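Omstead Records to Release "Flasine," the Second Album by Domach

Thirteen songs, one borrowed accordion and a good deal of rain

BOWEN: When the four members of Domach finished touring their first album, they agreed to take a month off and then write something cheerful. They took five months off and wrote "Flasine," a record of 13 songs in which a bridge closes, two cousins stop speaking, and a wedding band gets paid in cheese. It comes out this September on Omstead Records, and it is as close to cheerful as anyone who knows the band had reason to expect.

Domach plays dance music from a part of the world its members decline to pin down. The rhythms lean Balkan, the harmonies have spent time in Galicia, and the bass lines come from a stack of Ethiopian jazz records that singer Nerea Requena bought at a yard sale and has never alphabetized. The band sings in Spanish, Galician and English, sometimes in the same verse, and once, on "Ferryman's Discount," in the same word. Critics have called this a fusion. The band calls it Thursday practice.

The title is the name of the village where Requena's grandmother ran a bakery and, on weekends, a dance hall in the same building. The grandmother's rule was that no tune could be played twice in one night unless somebody had cried the first time. Several of the songs on "Flasine" are built on melodies that survived that rule. "Flour on the Stairs," the first single, began as a polka of hers, which the band slowed down until it stopped being a polka and then sped up again once the drummer got bored.

Work on the album started in Bowen last winter. The group had a heater that worked when it liked and an accordion lent by a neighbor who asked for it back every Sunday. All of the accordion parts were therefore recorded Monday through Saturday. Listeners with sharp ears will notice that "Sunday, Closed" has none.
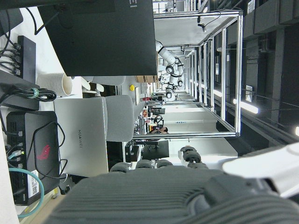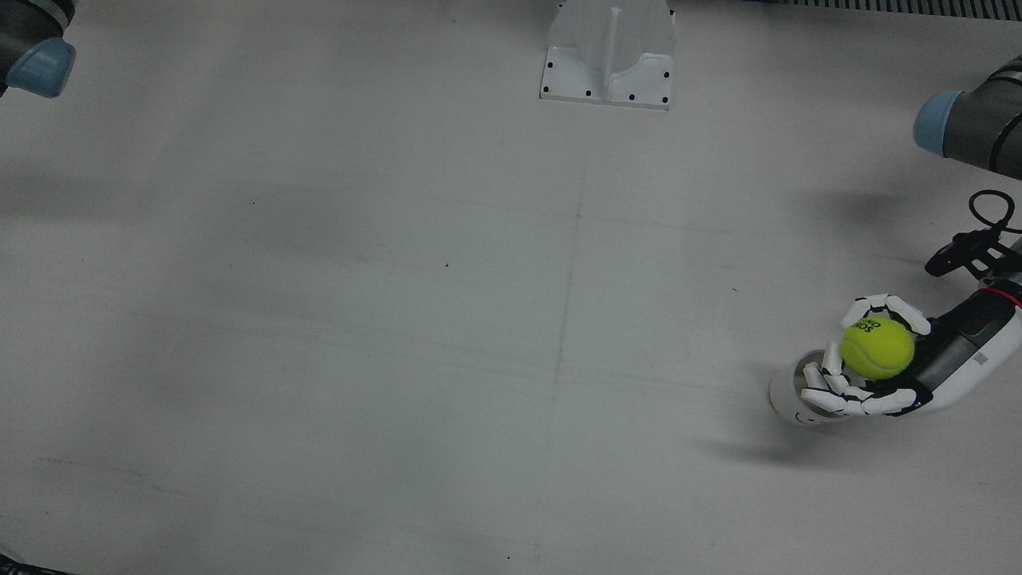 According to Requena, the hardest part was leaving things alone. "We had 36 songs and every one of them had a clarinet solo," she said. "Nice solos! But you play them back to back and you feel like you've been stuck in an elevator with a very talented goose. So we cut, and then we cut the songs where cutting the solo left nothing, and that got us to 13." She added that the clarinetist has forgiven her in writing, and that the letter is long.

The songs that made it through cover plenty of ground. "Two Cousins" is a seven-minute argument sung as a duet, with the brass taking sides. "Bridge Out" puts a village road report over a beat in eleven, and it is easier to dance to than to count. "The Cheese Years" is slow, tender and, the band insists, accurate. The closer, "Leave the Lamp," is Requena's voice and a single drum, recorded in one take after midnight. It had been planned as a demo. A full version with strings was tried later and is now in a drawer.

Domach's first album, "Good Shoes, Bad Road," was released by Omstead in an opening run of 2,012 vinyl copies, a number the label blames on a typing error and the band regards as fate. The run sold out anyway. The tour that followed took the group through small theaters, county fairs and one ferry terminal, where they opened for a delayed boat and were asked for an encore by the people still waiting on it.

The band will mark the release with a concert at the Omstead Hall in Bowen. Doors open at 7 p.m. and the music starts at 8, or when the accordion arrives. The floor will be cleared for dancing, with chairs along the wall for those who feel they have danced enough in life. A short run of dates will follow, to be announced as soon as the van passes inspection.

"Flasine" will be available on vinyl, on CD and as a download. A deluxe edition of 101 numbered copies comes with a booklet of lyrics in all three languages and the grandmother's recipe for anise bread. The band has tested the recipe many times and suggests less anise.

Advance copies, lyrics and interview times are available to press and radio on request from the Omstead Records press desk. Please say which format you'd like, and please don't ask for the string version.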